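Sorting the Snack Stash (and Saving the Bags)
Posted 28/04/2020

I did it. I finally tackled the snack situation! If you've been reading along since March you know that our pantry shelf had turned into a landslide, and every time I reached for the rice something crinkly came down on my head. So after breakfast I hauled the whole lot out, put it on the flat surface nearest the pantry and got to work.

First tip, and I stole it from my friend Chunhua Guo over in Skutbridge: take everything out before you decide where anything goes. I always want to skip this and just shuffle the front row around (it looks so much better for a day!). Don't. Get it all out, wipe the shelf with warm water and a drop of dish soap, and let it dry while you sort.

Second, paper bags with handles. I used to flatten these and shove them behind the fridge, where they bred. Now the good sturdy ones get a job. Lay the bag on its side while you're filling it, mouth toward you, and slide the flat packages in like you're filing letters. It's so much easier than dropping things in from the top, and you don't end up with the crackers crushed under everything else. When it's full, stand it up slowly with a hand under the bottom.

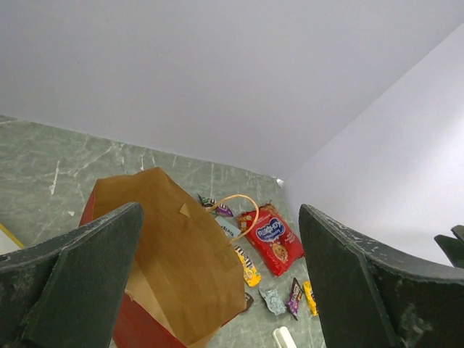

Paper bag on its side, handle draped over the cookies, snacks close by.

If the bag has gone soft and crumpled, fold the top edge down once to make a cuff. That stiffens it up a lot. Old tape I leave alone unless it's catching on things — peeling it usually takes a strip of paper with it, and then you've got a weak spot. Twisted paper handles hold up better than you'd think, but I wouldn't trust them with cans. Baoshan Zeng tried that on the walk home from the Dutgate market and was chasing chickpeas down the hill.

We ended up with 3 bags: one for salty things, one for sweet, and one for whatever needs eating soon. I write the month on the soon bag with a fat marker and keep it at the front. The kids are allowed to raid that one without asking, so it empties itself.

For opened packages, squeeze the air out, fold the top over twice and clip it. Clothespins work great. I got a pack for 59 cents at the hardware store in Jutville and they've outlasted all my fancy clips.

One more thing, keep the bags off the floor and away from the stove. Mine are on the second shelf, handles facing out so I can pull one down with one hand.

Next up is the spice drawer. Wish me luck, there are 6 jars of cumin in there.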